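Which Brollcombe album do I start with?
Posted in July by Titilayo Nwosu

So my cousin played me one Brollcombe song in the car and I've had it stuck in my head ever since -- the one with the handclaps and the big dumb synth line in the chorus. I went looking and there are 12 releases?? Some are live, some look like demos. I mostly like loud, catchy guitar pop and I don't have much patience for ten-minute jams. Where do I go first?

Kuldeep Rajput
Stolimari, no contest. It's 48 minutes and I only ever skip one song (track 5, you'll know it when you get there). The handclap song is "Elatex" and it's the second track. I'd leave the early demos for later, they sound like they were taped inside a sock. After that try Isah, it's slower but the drums are huge and the last two songs run together in a way I still love.

Musa Akpan
just shuffle it all

Hanne Harju
I'm going to disagree with Kuldeep a little. Stolimari is the catchy one, sure, but I came in through the live record and I'm so glad I did! The singer talks too much between songs, I'll give you that, but "Elatex" is faster there and the crowd does the claps. 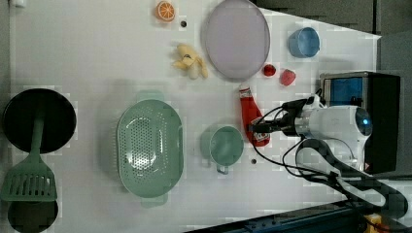
Then go to Stolimari and you'll already know half the choruses. One thing to watch for -- the reissue has 10 extra tracks tacked on the end, mostly remixes, and I'd stop before those the first time through. Isah took me a whole winter to like.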